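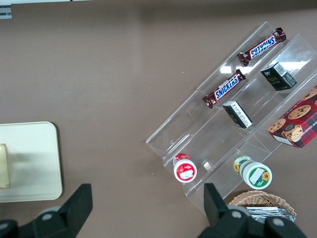 1/ Notes on the Katstead two-arm counter kit, on trial at Clivcombe since early November. The pitch is snack counter restocking and order picking. Long thread, mostly about gripping things.

2/ What you get: two arms, parallel grippers, wrist cameras, one fixed camera, and a license for Hirkano, the task software. You supply the table, the shelving and the patience.

3/ Setup took 9 hours from crate to first commanded move. Most of that was cable routing and camera calibration. The manual covers the first badly and the second well.

4/ Wrist camera view is better than I expected. Both fingertips stay visible with the gripper open, so you can judge the approach without switching to the fixed camera. The right finger does hide whatever is directly behind it.

5/ Clear acrylic is the main perception problem. Glare off the stepped stand moves with the wrist, and Hirkano sometimes treats a bright panel edge as an object edge. Lowering exposure helped. Matte tape on the step edges helped more, but the store side will not accept tape.

6/ Foil is second worst. Same cause, same partial fix.

7/ Orientation handling is fine. A Snickers lying upside down to the camera is identified as reliably as one lying right side up. Small dark boxes are weaker. If one is tilted in its compartment, the reported angle can be well off, and the grasp lands on a corner.

8/ Numbers. 696 logged picks over the trial, mixed items, default settings. 80 needed a retry. Most retries were the small boxes and anything leaning on a divider. Round containers standing upright were close to boring.

9/ Soft food is a separate case. Default grip force marks bread. Force is adjustable per item class in Hirkano, in steps that are too coarse at the low end -- the bottom setting drops things, the next one up leaves a dent. I release low over the tray and accept the dent.
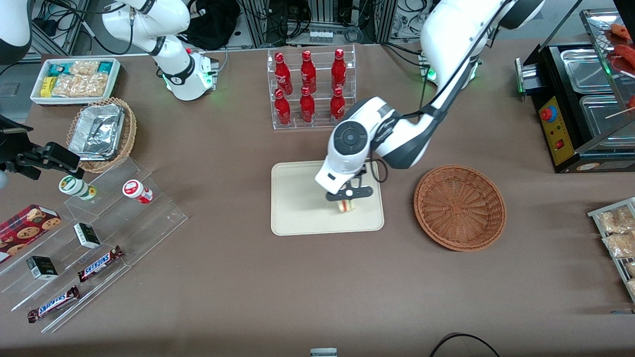 10/ Reach. With the arm bases at the rear edge, the middle of the table is comfortable for both arms. The sides are less so. Plan your layout before you bolt anything down.

11/ Handoffs between arms work but are slow, roughly 35 seconds with the safety checks on. I would skip them and keep each arm on its own side -- less elegant, fewer stops.

12/ I also tried the Fiore soft fingertips, sold separately. Better on bread, worse on flat boxes. Swapping them mid-task is manual, so choose by what you sell most.

13/ Support answered two tickets within a day. The third, about the grip force steps, is still open.

14/ Verdict so far: good hardware, decent vision, force control needs another release. I would rent it for a fixed menu. I would not buy it yet for a counter that changes every week.

15/ Next up is bottles on a rack. Will add to this thread when the log is long enough to be worth reading.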